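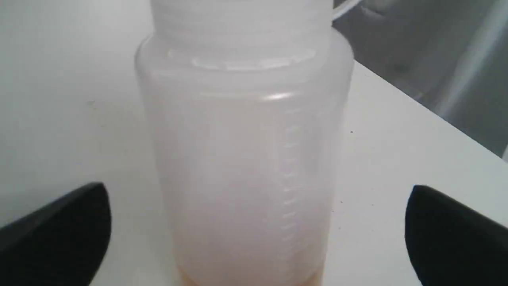 College robot club shows its bottle handler, but the big claims will have to wait

Gesside, October 15, 2019

The leaflet for the open evening at Gesside College promised "the laboratory assistant of tomorrow". Tomorrow, on the evidence of the student robotics club's first public showing, has some distance to travel.

The club has spent the time since August teaching a robot arm with a two-fingered gripper to pick up a plastic bottle, carry it across a table and set it down the right way up. Members call the project Stitemport. It is the college's entry for the Hashemi Cup, a student competition in which teams automate one dull job from a workplace of their choosing and then defend their choice in front of the judges.

The dull job chosen here is moving bottles about in a teaching laboratory. Anyone who has sat through a chemistry practical knows that bottles do need moving. Whether they need moving by a machine that takes 41 seconds over each one is a question the club was asked several times during the evening, and one it did not always seem pleased to hear.

"It's slow because we've told it to be slow," said Houshang Vahidi, who leads the student team. "We could turn the speed up tonight if we wanted. We'd rather people saw it do the job properly."

It did do the job properly, some of the time. The club ran five attempts for visitors. On four of them the bottle was lifted, carried and put down standing. On the other the fingers closed a little high, the bottle swung as it left the table and it came down on its side, to a groan from the parents at the back. A student stood it up again and the demonstration moved on.

Four out of five sounds respectable until you remember what bottles in a laboratory tend to have in them. A technician who dropped one in every five would be having a conversation with somebody by lunchtime. To be fair to the students, they had made the task harder for themselves than they might have done. A frosted plastic bottle lets light through, shines where it curves and is pale all over, and on a white table that gives a camera very little to go on. The club relies on a small camera close to the gripper, and most of the programming has gone into finding the sides of the bottle in the picture before the fingers shut.

Vahidi said the team had thought about wrapping the bottle in coloured tape and had decided against it. Teams in earlier rounds of the Hashemi Cup have done that sort of thing, he said, and the judges are allowed to mark them down for it. That was a sound decision, and it deserved more room in the leaflet than it got.

What the leaflet had instead was a paragraph about freeing up scientists for creative work. There was also a line saying the system "understands" what it is handling. It doesn't. Asked what the arm would do if the bottle were swapped for a drinking glass, a second-year student said it would probably try to pick it up in the same place and that she would prefer we didn't find out. She was a good deal more convincing than the leaflet.

Nor does the machine know how full a bottle is. The grip is set beforehand, and one of the students sets it. A soft bottle with little in it can be squeezed out of shape by a grip that would suit a full one, and the club has yet to settle on a single setting that works for both. Vahidi described this as the main job for the coming weeks. It sounded like a large one.

Christos Theodorakopoulos, who teaches engineering at the college and supervises the club, was more careful in his claims than the printed material. He said he had not written the leaflet and would have liked to see it first.

"They've learned how hard it is to pick something up," he said. "I'd be happy if every visitor went home having learned that too. I'm less happy with 'assistant of tomorrow', and I've told them so."

He would not be drawn on the club's chances in the competition. Other entries are kept back until the day, and the college has not entered before, so there is little to compare it with. He did point out that marks are given for the written report as well as for the demonstration, and that teams lose marks for hiding their failures. The fallen bottle will have to go in.

Then there is the money. The arm is on loan from Arnutska, a local supplier, under an arrangement that ends when the competition does. The club's own spending has come to £300, most of it on replacement finger pads and a better lamp. That is modest, and the students accounted for it without hesitation. Less clear is what happens afterwards. If the arm goes back, the club will be left with a program written for a machine it no longer has. The college said it was "exploring options", a phrase that has been known to cover doing nothing at all.

The supplier's interest is easier to follow. Its name was on the leaflet, on the banner by the door and on the first slide of the talk. There is no harm in a firm lending equipment to students and getting some notice for it, but visitors might reasonably have been told which parts of the evening were the club's work and which came ready made. The arm's basic movements are supplied with it. The students wrote the part that finds the bottle and decides when to close the fingers, and they have every reason to say so loudly. On the night it took a question from the floor to bring it out.

The talk itself ran long. There were slides on the history of automation and a short section on the future of work that could have been given at any time in the past decade. The best part came when the slides were finished and visitors were let up to the table in small groups. A boy asked why the fingers stopped on either side of the bottle before closing. Vahidi explained that the program takes one last look from there and shifts the gripper across if one gap is wider than the other. He then moved the bottle a little to the left and ran it again so that the boy could watch the correction happen. It worked, and it explained more than the whole of the talk had managed.

Several visitors asked whether the arm could pour. It can't, and the club has no plans to try before the competition. Nor can it unscrew a cap or squeeze a bottle on purpose. Members were open about all of this when asked.

One technician from a neighbouring school, who had come along out of curiosity, said she had enjoyed the evening and would not be worrying about her job. Moving bottles was a small part of her day, she said. Most of it went on finding out who had put them back in the wrong cupboard, and she would be interested to hear when the club had something for that.

None of this makes it a bad student project. The team has chosen a hard object, refused the easy way round it and got a machine to cope with it more often than not. Members talk sensibly about what goes wrong. A good number of them had never written a program before they joined. Had the evening been advertised as a chance to see what a group of beginners could do with a borrowed arm, it would have been hard to find fault with it.

Before the competition the club wants to bring the time down, sort out the grip and run the whole sequence without a student standing ready to step in. Theodorakopoulos has also asked for a proper written record of every attempt, good and bad, which until now has been kept only when somebody remembered. Without one, a visitor has nothing but the night's own tally to go on, and five attempts are too few to say much about anything.

The club meets after lessons in the engineering block and is open to students from any course. New members do not need to have programmed before. A second demonstration is planned ahead of the Hashemi Cup, and the leaflet, we are told, is being rewritten.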